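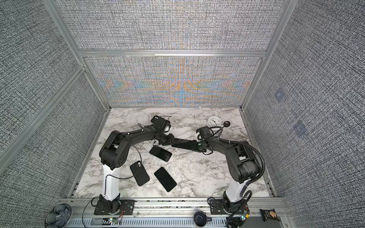

Progress report to the Verkider Fund: Flekska community orchard and cider press

Work done since January

The winter pruning is finished. Yuto Hamada led the crew through the old apple rows first, then the pears along the creek. We lost 4 trees to canker and burned the wood on site, with a permit from the county. The 37 young trees ordered under the grant are in the ground and staked. 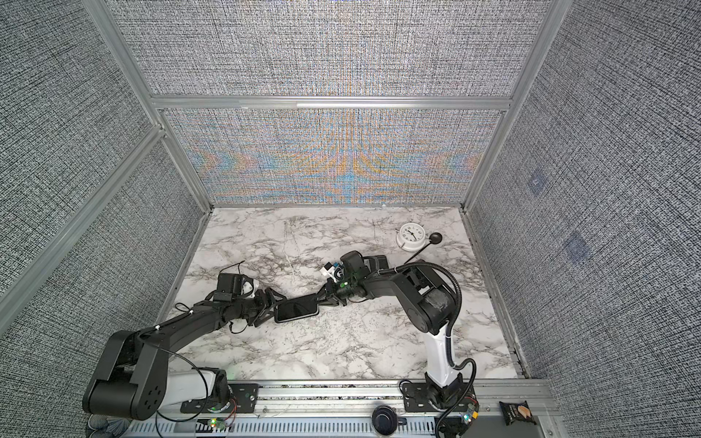 Deer fencing is up on the north and east sides. The west side is waiting on posts from Aoki, who changed the delivery date on us twice. Until they come we are using tree guards there.

Spending

We have $2,000 left in the equipment line. Chiharu Nomura would like to put it toward a second-hand grinder for the press shed. The old one still runs, but it jams on the smaller fruit and the blades can no longer be bought.
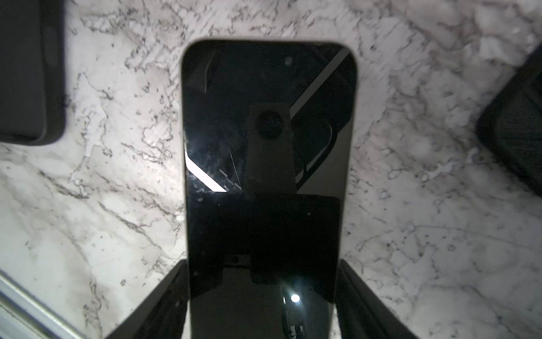

The well pump needed a new pressure switch, paid from the repairs line. Water tests came back clean. Drip line is laid in the first 2 rows and the rest will follow once the fence is closed.

Grinder purchase

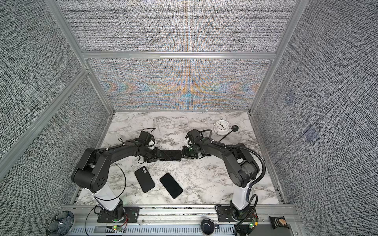

Yoshinori Takagi: I would hold off on the grinder until the west fence is paid for. Posts may cost more than the quote, and we can press this fall with the one we have.

The fund's approval is needed for either use of the money. Please send a decision before we order.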